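第四章 练习垫与练习线的准备、打结和收存

适用范围:Skokby 浅色练习垫,Taleo 蓝色练习线(订货号 985),以及夹持这种细线用的金属钳口器械。针、剪刀和器械本身的安装见其他章节。本章由 Kalliopi Katsaros 整理,Utville 培训室使用的也是这一版。

读之前先说一句:两家供应商随货附的说明书我都看过,里面好听的话不少,能照着做的步骤不多。凡是我们试过、觉得靠不住的说法,下文都会注明。您要是试出了别的结果,以您自己手里的垫子和线为准。

4.1 开始之前

1. 清出台面。垫子四周至少留出一只手掌的宽度,线尾要有地方放。线尾垂到台边以外,迟早会被袖口带走。

2. 把垫子平铺,正面朝上。Skokby 的包装上写着“双面等效”,我不太信。两面摸起来差别不大,可是背面更容易粘灰,线拖过去会带起细屑。请固定使用一面,另一面用铅笔在角上做个记号。

3. 检查垫面。浅色表面有一点点灰色的深浅变化和零星的小点,属于正常现象,用不着换新。要换的是这几种:表面起毛,有割开的口子,或者用指腹压下去后迟迟不回弹。

4. 固定垫子。原装的双面胶条可以用,但请先撕一小段试一试。有一批胶条粘得太牢,揭下来时把垫底也带走了一层。我们后来改用 Lazaridis 的防滑底板,价钱不便宜,固定效果算过得去。

5. 调整照明。光从侧上方来最好。金属钳口反光很强,灯放在正上方时,亮斑正好落在您要看的地方,细线的走向反而看不出来。

注意:不要用湿布擦垫子后马上使用。供应商说“擦后即可使用”,我们的做法是晾着,最长 15 分钟,再用干纸巾按一遍。

4.2 取线和理线

6. 从线卡上取线时,捏住线头,转动线卡,让线自己退下来。直接往外拽也能拽出来,只是拽出来的线带着一圈一圈的弯,后面每一步都要跟这些弯较劲。

7. 剪取长度。入门练习剪 21 厘米。Taleo 的手册推荐的长度要长得多,理由是“给初学者更多余地”。我看不出余地在哪里:多出来的线全堆在垫子上,初学者最常见的麻烦就是被自己的线尾绊住。等结打顺了,再加长不迟。

8. 顺线。两手各捏一端,轻轻拉直,停一停再松开。线上的弯不会完全消失,能变得平缓就够了。别用指甲刮,刮过的地方会发毛,夹起来打滑。

9. 摆线。把线斜着放过垫面,从一个角朝对面走,短的一头留在您惯用手的对侧。斜放的好处是两端都看得见,坏处是占地方,所以第 1 步才要清台面。

10. 夹线头。钳口尖端夹住线,线头露出 2 毫米。露得太多,绕圈时线头会自己折回来;露得太少,一用力就滑脱。夹的时候钳口闭合到位即可,再往死里压只会把线压扁。

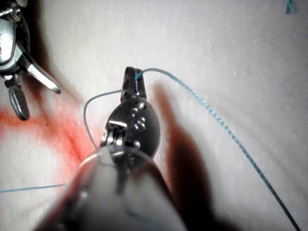

夹稳之后先不要急着绕。把线轻轻提起一点,看它从钳口出来以后弯向哪一边。线有自己的脾气,弯向左边的时候硬要往右绕,圈就立不住,一松劲便塌下来。顺着它现有的弯势走,省力得多。手册里那句“线圈可任意成形”,请当作广告词来读。

11. 检查有没有压线。器械的杆身常常会压住一段线,而您从上面看不见。做法很简单:轻轻移动器械,看远处的线尾有没有跟着动。跟着动,多半就是压住了,抬起来重新放。

注意:垫面上的线如果已经交叉,请先解开交叉再继续。带着交叉往下做,最后得到的是什么结,谁也说不准。

4.3 绕圈和成结

12. 做第一个圈。一把器械夹住长线一侧,另一把的钳口贴近线,让线从钳口上方搭过去,绕成一圈。圈要大一些,松一些。新手总想一开始就收得漂亮,圈收小了,后面钳口穿不过去,只好重来。

13. 让圈停在钳口靠前的位置。圈滑到钳口根部,或者滑到后面的关节处,就容易卡进缝里。卡住之后不要硬扯,先把钳口稍微张开,把线往尖端方向送,再退出来。

14. 穿过线圈,去夹短的一头。这一步最慢,也最不该赶。先让钳口对准线头,再张开,再合上。张着嘴一路找过去,往往把圈也一起夹了进去。

15. 两端向相反方向拉,贴着垫面拉,别往上提。往上提的时候结会立起来,看着像是紧了,手一放就松。拉到线圈贴住垫面为止,不要追求勒进垫子里。

16. 做第二个圈,绕的方向与第一个相反。方向有没有反过来,做完以后看线尾:两根线尾大致与结成一条直线,说明方向对了;线尾歪到一边,或者竖起来,说明两圈绕成了同向。

17. 需要第三个圈的,照第 12 步重做。Taleo 的宣传页说这种线“两圈即牢”。我们在 Utville 做下来,两圈的结有的牢,有的不牢,没找出规律。既然找不出规律,就别省这一圈。

提示:有人主张每一步之间都把器械完全移开,理由是看得更清楚。看是看得清楚了,可是线也跟着松了,圈的形状要重新找。我的意见是停住不动就好,要看,头偏一点去看。

4.4 线缠在器械上时

18. 先停。线从一把器械的钳口搭到另一把的壳体边上,又在拐弯处打了个小卷,这种情形练习时随时会碰到。它多半只是搭着,没有真的打结。凭印象一拉,搭着的就会变成缠死的。

19. 找线的走向。从看得最清楚的那一端开始,一段一段跟过去,跟到关节附近时放慢。关节处有一条一条的窄纹,细线顺着它垂下来时很难分辨,换个角度看,或者把灯挪低一点。

20. 先松小卷,再松长段。用空着的钳口从小卷中间轻轻挑开,把线送回尖端一侧,等它自己滑下来。挑了几次都没有动静,就剪线。一段练习线值不了几个钱,为它耗上半个下午,不划算。 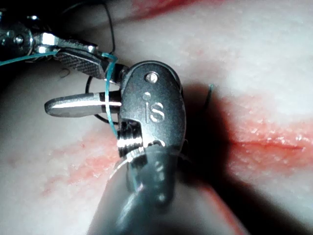 4.5 收存和更换

21. 剪下打好的结,想留着对照的,连同线尾一起贴在纸上,旁边写明绕了几圈、哪一圈反了方向。光留一个结,过几天您自己也认不出来。

22. 用过的线不要绕回线卡。供应商的图示里有这么一格,把剩线整整齐齐绕回去,显得很节俭。可是夹过的线上有压痕,下次取出来正好在压痕处打折。剩下的短线直接丢掉,没夹过的长段另装一个小袋。

23. 清理垫面。用软毛刷顺着一个方向刷,线屑刷到纸上倒掉。胶带粘屑也可以,粘性不要太强。不要用酒精反复擦,Skokby 说垫子耐酒精,我们擦过的那一块颜色明显变了,回弹有没有变差,我不敢下结论。

24. 擦净钳口上的线屑。用干的无绒布,从根部往尖端擦,齿纹里的细屑用软毛刷带出来。带着线屑合拢存放,下次夹线时尖端会合不严。

25. 垫子平放收存,上面不压东西。竖着插在架子上会弯,弯过的垫子铺平以后中间鼓起来,线摆在上面总往两边溜。潮湿季节(我们这里从 November 起)加一包干燥剂,效果如何我没有测过,加了图个放心。

关于更换周期:Skokby 给了一个按月计算的数字,这里不转抄。用得勤和用得少的垫子放在一起,按月算没有意义。请按第 3 步的标准看实物,该换就换,不该换就接着用,不必理会催您补货的邮件。

关于替代品:别家的线也能配这张垫子用。颜色尽量选蓝或蓝绿一类,在浅色垫面上容易看清;白线和透明线请避开。粗细与原配相差太多时,第 10 步的露头长度要重新试,本章给的数值只对 985 号线有效。

穿针和带针练习见第五章。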